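How a Tape Loop Makes Music

Kids' Sound Guide
Updated April 2023

A tape loop is a piece of recording tape with its two ends joined together. When the tape goes through a machine, the sound on it plays, reaches the join, and plays again. It will repeat until someone stops the machine or the tape wears out.

Recording tape is a thin strip of plastic. One side has a coating full of tiny magnetic particles. A part called the record head turns sound signals into a changing magnetic field, and the field leaves a pattern in the coating. A second part, the playback head, reads the pattern and turns it back into a signal for the speaker. 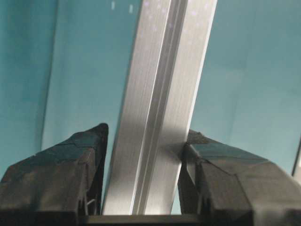

Silver bar between two black gripper fingers

How long does a loop last?

Two things decide this: the length of the tape and the speed of the machine. Divide the length by the speed. A loop 12 inches long, moving at two inches per second, takes six seconds to go around once. In 30 minutes it will go around 300 times.

If the machine runs at half speed, the loop takes twice as long. The notes also drop by one octave. A bird call can sound like an owl, and an owl can sound like a truck.

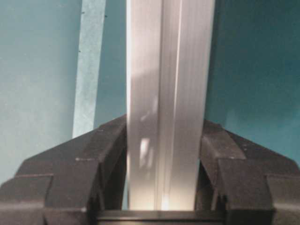

What happens when a loop gets old?

Each pass rubs the tape against the heads. Small bits of coating come off. High sounds usually fade first, so the music becomes dull. Later there may be short gaps where no sound is left at all. Some composers record this slow change on purpose.

Radymyr Stetsiuk used worn tape in his piece "Nastuvent." He recorded a church bell in Prisonton one December, made a loop from it, and let the loop play 1494 times. By the end, the bell is mostly hiss with a low hum under it.
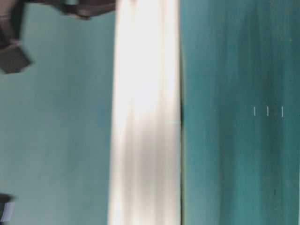
MUSIC AND MACHINES

Two loops at once

Suppose one loop lasts four seconds and another lasts six seconds. Start them together. They will next start together after 12 seconds, and then the pattern repeats. If the lengths are harder to match, such as seven and eleven seconds, the wait is 77 seconds. Composers use this to make long pieces from very little sound.
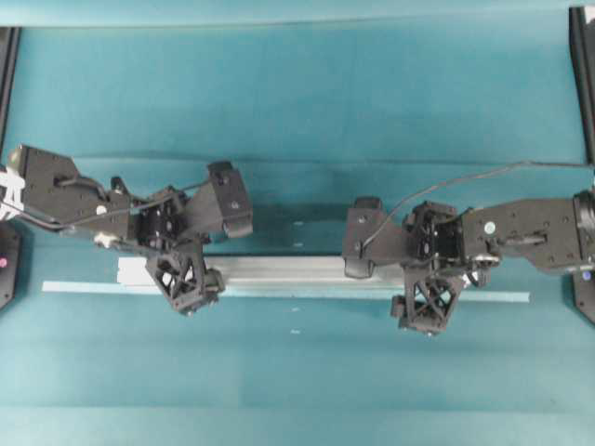 A splice is the join in a loop. Most people cut both ends of the tape at a slant, so the sound changes over smoothly and does not click. The two ends must line up exactly before the sticky splicing tape goes on. Think of the tape before it is joined as lying out straight, like the long silver bar on the blue-green surface. It has a beginning and an end. Once the ends are spliced, the sound can go around without stopping.

Next page: What Is an Echo?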